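Right, I am still buzzing from the Skarkero graduate fashion awards so you're getting a thread whether you like it or not

First up, the coats!! Ansel Montoya took outerwear and it was so deserved. Huge shoulders, tiny waists, and a lining printed with his nan's old bus tickets. I went back for a second look and then a third

Best dressed in the audience goes to Dolores Ambrose, judging in a mustard trouser suit she made herself in May. She let me look at the inside seams. Bound, all of them. I nearly cried

Knitwear was the close one. Two finalists, and I'd have given it to either. Wanda Fitzsimmons won with that ladder-stitch dress (the one with the trailing cuffs) and gets £3,000 towards her first proper collection

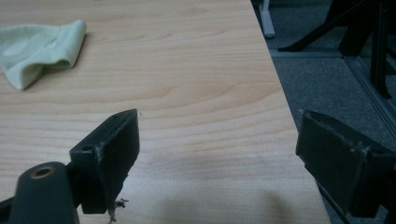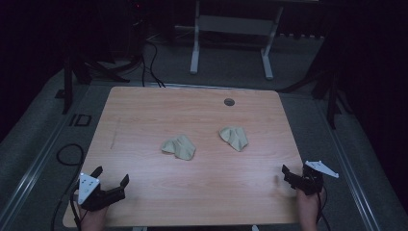

Cloth on the table, two views

Also loved that they gave a prize for mending this year. £500, small category, massive cheer. Lyle Pruitt's darned work jacket had more going on than half the evening gowns, and I say that as someone who loves an evening gown

Only grumble, the runway music was so loud I missed most of the thank yous. If anyone caught what Wanda said about her tutor please tell me

Trudesero are putting the winning looks in their front window all through the summer, free to see, open till 6pm. I'm going for the coats again obviously

Shoes post tomorrow, there were some VERY good clogs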